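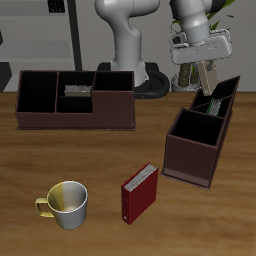

A mug, a red book and two desk organizers on a wooden table. Illustration.

21/01/2019
By Adi Tuhumury

When Ritu Dhillon opens a new case, she first asks the client to show her the envelope. The letter inside is less important to her in that moment.

"The date of the stamp decides everything," she says. "If the person has 30 days to appeal and the letter was lying at an old address, then we have maybe one week. Sometimes we have one afternoon."

Dhillon is a lawyer at the Hämäläinen office in Brarholm, where she represents people who received asylum and who now want to bring their wives, husbands and children to live with them. In December the regional immigration board changed its rules for such applications. Family members must now give their first interview in person, and the only place in the region where this is possible is the center at Clatcombe.

For a family that waits in another country, this means a visa for the trip. The visa is given by the same board, after the interview.

I asked her if this is a mistake in the text of the rule. She was silent for a while.

"I wrote to them and asked exactly this," she says. "The answer was that the board is aware of the question. I have now two letters with this sentence."

The office has 133 open family cases. Most of them were sent before December, and the clients believed that the old rules would be used for them. According to Dhillon, the board decided otherwise and returned the files with a short note. She has appealed in the name of all the clients who agreed to it. Some did not agree, as they were afraid that an appeal would make the officials angry.

"I tell them that it doesn't work like this, the official doesn't know your face. But they come from places where it worked like this, and I cannot promise more than I know."

One of her clients, a baker from the Wodmont district, has not seen his daughter for over 2 years. The girl lives with an aunt. He asked Dhillon whether it is better to send the birthday present now or to keep it for the arrival. She told him to send it.

Does she think about such conversations at home?

"Of course. My husband says that I wash the dishes too loudly on those days."

Dhillon did not plan to work in this field. She studied tax law, and for four years she wrote contracts for a shipping company. A colleague was ill and asked her to go to one hearing in his place, with a mother of three children who spoke no language that anybody in the room understood. The interpreter had been sent to the wrong building. The hearing was held anyway, and the mother lost.

"I went back to my contracts and I could not read them," she says. "I read the same page the whole week."

The regional court will hear the first appeals in spring. Dhillon expects that the board will offer interviews by video before that date, at least for children. The board did not reply to my questions in time for this article.

Our talk was interrupted by the telephone. It was a client who had received a letter that morning, and Dhillon asked him to look for the envelope.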